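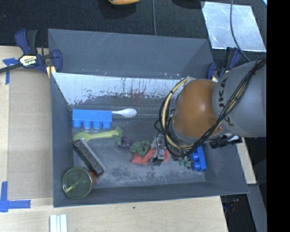 Housekeeping and Storage, session 4: mixed bins

Notes from Tues. group, typed up fast, sorry for gaps. Slides are on the course page under Varnden.

Recap from last time
- shelf vs. bin. Shelf = you see it. Bin = you dig for it.
- "sort by use, not by size" (Tharun's line, will come up again)
- deep bins only for big stuff

What a mixed bin is
Any open container where things land without a home. Playroom, break room, church kitchen, back of a van. Toys plus plastic spoons plus bits of fabric is the classic daycare mix. Nothing wrong with any one item. Trouble is they have no reason to be together, so each search means handling everything.

Small things in a large gray bin: they lie on the floor of it and you are reaching down the full depth for one spoon. Sloping sides make it worse, stuff slides to the bottom and stays. Bright colors help, blue block you find right away. White spoon handle up against a block, slower. Soft stuff hides things under it, so soft comes out FIRST.

Order of emptying (learn this, Sreekumar will ask)
1. Cloth, paper, anything crumpled
2. Long thin things: spoons, utensils, brushes
3. Blocks and solid toys
4. Crumbs, grit, whatever is left. Tip out, don't pick

Why long things before blocks: they get wedged. Pull the block first and the spoon flips under something else. Ilari Hyvönen disagreed here, says block first if it's the biggest piece. Discussed, not settled. For the write-up either is ok if you say why.

Piles
Make them beside the bin, not on the rim. Eats / plays / wipes / don't know. The don't-know pile gets a limit of 9 items. Over that, stop and go through it before going on.

Utensils from a toy bin go to the sink even if they look fine. Play food spoons and real spoons: if you can't tell them apart treat as real.

The bin itself
Scratches inside are normal, leave them. Worn patches where the coating has gone: check with a fingertip, if it's rough or flakes come off, no soft toys or anything that gets chewed. Ok for blocks, outdoor stuff. Mottled floor could be stain or could be wear, you can't say until it's been washed. Wash with warm water and dish soap, soft brush, rinse, upside down to dry. Not stacked while damp!!

Gangadharan's question: is it worth recoating? Answer was no for a cheap bin, maybe for a big one. Put a liner in and move on.

Putting back
- one kind per container
- shallow tray for utensils, handles all one way
- blocks can go back in the big bin, studs up if you want them to stack later
- fabric folded, never on top of small parts
- label on the short side so it shows on a shelf

Case for next week
Skarkelura play center, 50 kids, about 1150 loose pieces, one storage closet. Read the two page sheet. Come with a plan for bins ONLY, we do shelves later. Assume staff have 9 minutes at closing time, so nothing that needs sorting by color.

Homework
Empty one mixed bin at home or at work. Write down the order things came out and what you had to move to get at them. Half a page is plenty. Hand to Tobias Brannigan before class, paper or email, he does not mind wich.

Also bring: a damp cloth, a marker, masking tape. The tape in the cupboard is used up.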